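Clondgate Youth Strings: progress report to the Gachanja Fund, spring term

Dear friends at the Fund,

Thank you, first of all, for your patience with us over the winter, when the heating went and half our cello section came down with the same cold. We're well into the second year of your grant now, and I'm happy to say the orchestra is in better shape than it has been for a long while.

We have 49 players on the books, including eight complete beginners who joined in January (and who already make a very decent noise on open strings!). The Saturday group has grown enough that we split it in two, with the younger ones at 10 in the morning and the older ones after lunch.

Most of the instrument money, almost $2000, went to Lunetti, the repair shop on the hill, for new bridges, pegs and a great many strings. They also rehaired our bows, which had gone thin as old paintbrushes -- a few of the parents said they could hear the difference from the parking lot. Two of the half-size violins still need work on the neck, and we'd like to carry that cost into next term if you are agreeable.

Our June concert will be at the Zinduvel, which seats 100 and has a lovely warm sound for strings. The program is mostly dances, plus a slow piece the older players picked themselves and have been working on very hard. The second violins are still rushing the middle section, but they know it, and we have four rehearsals left.

The one thing behind schedule is the theory class. Our teacher moved away in March, and we have been covering it between us, a little at a time.

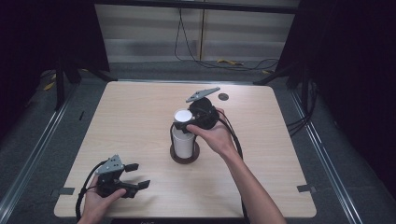
We hope to have someone new in place by September, and until then the unspent part of the teaching budget is staying where it is. I'll send the full accounts after the concert, and there will be seats kept for you near the front if you can make the trip.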